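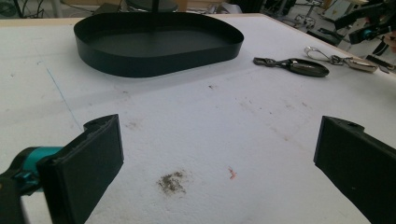 Keys have a talent for being in the wrong room. In our flat this was a daily problem until about the end of winter, and I want to write down what we changed, because two readers asked me after the post on the hallway cupboard.

First I must explain the situation. We are two adults, and between us we had keys for the flat, the building door, the mailbox, the bicycle locks, the storage cage in the basement and my mother-in-law's house. Some of them lived in jacket pockets. Some lived in a glass bowl by the door, together with coins, a dead battery and the little papers from the dry cleaner. Every morning somebody stood over this bowl and moved things with one finger. One Thursday I missed the 7:48 bus and had to wait 23 minutes for the next one, in rain, and on that bus I decided the bowl must go.

I began with a tray. I like a black one, shallow, with a low wall and a rounded shape. The low wall is the important part for me. With a deep bowl you can't see what is at the bottom, and you throw in everything you have in your hand. In a shallow tray every key lies flat and you see it from above. Also you notice very quickly when something doesn't belong there, a receipt for instance, and you feel a bit ashamed and take it out.

The second thing was the fobs. I have now one glossy black oval fob with a dark clasp, and one chrome-like silver fob with a ring. They are heavy enough that I feel them in the pocket, and they look so different that I take the right one even when I'm half asleep. Black is for the flat and the building, silver is for everything else. My husband said this was too simple and he wanted a colour system with labels. We tried his system for a month. There were six colours. He forgot himself what orange was.

I should say something about the white table too, since I do all my sorting on a white surface and I complain about it regularly. White is very good for small metal things. A tiny screw or a split ring can't hide there. But a white matte surface also keeps every smudge you give it, and keys are dirtier than you would believe. There is grey fluff from the pockets, and dark specks, and I don't want to know what else. Pen marks are the worst. For the ordinary smears I use warm water with a drop of dish soap and a soft cloth, and for pen marks a little rubbing alcohol on a cotton pad, after testing it in a corner. I used a scouring sponge once on my old table and it left a shiny patch which was uglier than the stain, so please don't do this.

My way of sorting, if it helps you:

Empty all pockets, bags and drawers onto the table at one time. Don't do the jackets today and the bags next week. I found three keys in a winter coat that I had already replaced at the locksmith.

Try every key in every lock you have. It is boring work. We had four keys that opened nothing, and I put them in an envelope with the month written on it (October). If no one has asked for them in one year, they go to metal recycling.

Take off the things you don't use. I had a supermarket token, a bottle opener and a loyalty tag from a shop which is closed since a long time.

Wipe the fobs before they go back. A dry cloth is enough for the metal ones.

My friend Cinzia Lo Presti does it differently. She has hooks on the wall and finds my tray untidy. I think hooks are fine if you have a good wall, but ours is old plaster and the screws come out with a handful of dust. She also lets the keys hang directly beside the door, and I prefer mine a few steps inside.

The tray now stands on the sideboard pushed up against the wall, and the two fobs go in it when we come home. Last week I found a coin in it and a hair elastic. The coin was mine.

Next time I'll write about the drawer with the charging cables, if I find the courage to open it. If you have a good method for cables that are longer than 200 centimetres, please leave it in the comments.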